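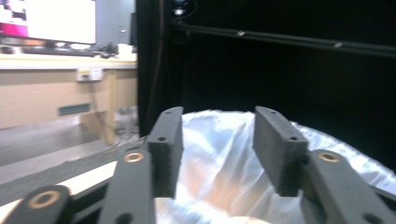

Selon l'atelier Movirier, qui a répondu ce matin à mon message, le levain ne manque pas de force, il a faim : passer de deux à trois rafraîchis par jour et laisser le thermomètre tranquille. Je note, et j'essaie tout de suite !

18 octobre 2000

Repris le levain de seigle (souche Bolska) avec la farine du moulin Fesar. Pot à 243 g en sortant du placard, odeur de pomme blette, un peu de vinaigre derrière, surface grise. J'ai enlevé la croûte et gardé 50 g du cœur. Rafraîchi à parts égales, eau tiède, mélange à la cuillère. Quelle différence avec la farine du mois dernier, elle boit énormément, il a fallu rajouter un filet d'eau et c'était encore une pâte à modeler.

Deuxième rafraîchi en début d'après-midi. Belles bulles sur les côtés du verre, l'élastique dépassé d'un bon doigt. Je suis ravi, la semaine dernière il ne bougeait pas d'un millimètre.

Pâton d'essai : 964 g après pétrissage, sel compris. Autolyse de 60 minutes cette fois, au lieu d'une petite demi-heure. La pâte s'étire sans déchirer, on voit presque le jour à travers (enfin !). Trois rabats, puis pointage sur l'étagère du haut. Le grand bac est à laver, j'ai pris le saladier en grès.

À revoir : la méthode MacLeish demande une eau plus fraîche et un pointage nettement plus long. Ça me tente beaucoup, mais je ne change pas deux choses à la fois, sinon on recommence comme avec les brioches.

Cuisson le soir, four très chaud, buée généreuse. Grigne ouverte d'un seul côté, lame trop droite je pense. La croûte chante en refroidissant, j'adore ce bruit. Mie encore serrée en bas, superbe sur les deux tiers du haut, goût franc, acidité légère, un petit côté noisette que je n'avais jamais obtenu avec cette souche.

Reste à faire
racheter du seigle Fesar, le sac est presque fini
étiqueter le deuxième pot (celui au couvercle rouge, NE PAS jeter)
essayer MacLeish en novembre, quand le fournil sera plus frais
demander à Movirier s'ils salent avant ou après l'autolyse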